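Task-and-grasp planner

A task-and-grasp planner is software that decides what a robot arm should do with the objects in front of it, and in what order. It takes in camera views and usually a short written instruction, and it hands a list of motions to the controller that drives the joints. The name suggests more foresight than most versions have. Many of them pick the nearest thing they recognize and start over after each move.

How it works

Most planners run in three stages. A perception stage labels the objects and guesses how they sit on the table. A selection stage chooses one object and a place to hold it. A motion stage finds a path for the arm and checks it for collisions. Errors travel down the chain. A bottle labeled wrong in the first stage will be gripped wrong in the last, and the motion checker will report no fault, having been given the wrong shape to check.

Plovham, an open planner often used in teaching labs, keeps the stages separate so that each can be logged. Tralta merges the first two into one learned model. Its supporters say this cuts down on labeling errors. It also makes them harder to find.

Camera placement

Fixed cameras give the planner the layout of the table. A wrist camera gives it the last stretch before contact, when the gripper itself often blocks the fixed view. Desk items make a common test set.

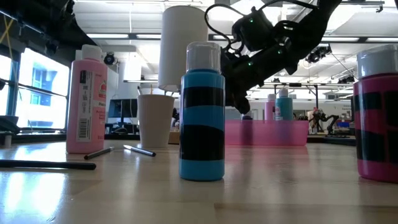
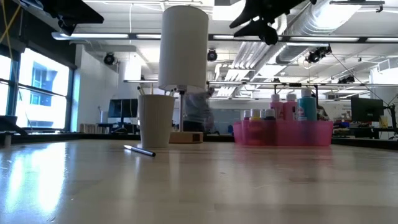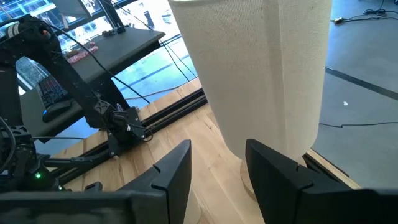 Known weak points

Translucent plastic remains a problem. Depth sensors can read through the wall of a tray or place it where it isn't, and planners that trust depth over color will send the fingers into the rim. Look-alike containers are another. Two paint bottles of the same shape may be swapped in the object list when one passes behind the other, and the planner will carry on with the wrong one.

Soft lampshades cause trouble of a different kind. A wrist camera close to a plain surface has few features to track, and the estimated distance drifts.

Testing and disputed claims

The Heffernan desk test scores a planner over 224 table layouts, with 35 kept back from developers until scoring. Published results tend to quote the open layouts. Scores on the held-back ones are lower and appear less often.

Granditz, a commercial planner, was promoted on the strength of 2,280 trials. The release notes show that 2,000 of them were run in simulation, where cables do not snag and lighting does not change through the afternoon. Whether the remaining 280 support the claim of "general tabletop skill" depends on what was on the tables, and the notes do not say.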